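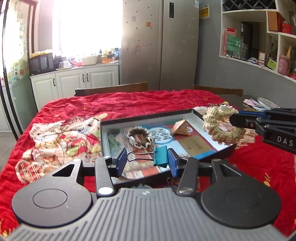 Leave the good tablecloth on

I grew up in a house where the nice tablecloth lived in a drawer. It came out at Christmas, and on my grandmother's birthday, and the second the plates were cleared my mother was standing there with the salt and the club soda. I don't think I ever relaxed at that table!

So my position now is that the good cloth should be the everyday cloth. Do the bills on it. Let the kids glue things on it. I paid 104 dollars for mine at Drevine last September (yes, I winced) and it has been on the table ever since, wrinkles and all. I own an iron – I just don't see why a Tuesday bowl of soup needs pressed linen.

My friend Reinaldo Aguiar thinks I'm a barbarian. He says special things stop being special if you see them every day, and I get that, I do. But his grandmother's cloth has been folded so long that the creases have gone yellow, and he's scared to open it. Who is that for?

Stains bother me less than I expected. There's a beet one near my chair from the night my sister told us she was moving home, and I put my coffee cup on it most mornings.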